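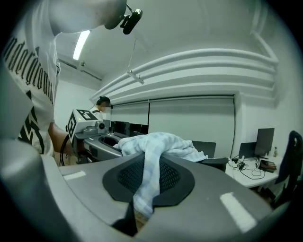
Kandasamy open day, cloth handling lab

2026-07-03

I spent two hours at the Kandasamy open day, mostly in the room where they record cloth handling with handheld grippers. Nestor Dalisay ran the session. Operators work a piece of fabric by hand with the tools, and the trajectories go into training for Piler, their folding policy.

The current set holds 3978 episodes. Dalisay discards anything with a tracking dropout longer than 54 ms, a stricter limit than I use at home. Marker cubes give the tool pose. He said occlusion by the cloth is still the main source of bad data, and large pieces are worse than small ones.

I asked about pad wear. They swap pads every 1000 grasps and log the swap with the episode. Slip on thin cotton is not solved.

The next release is planned for November. I want to see the calibration notes before I try any of it on my own arm.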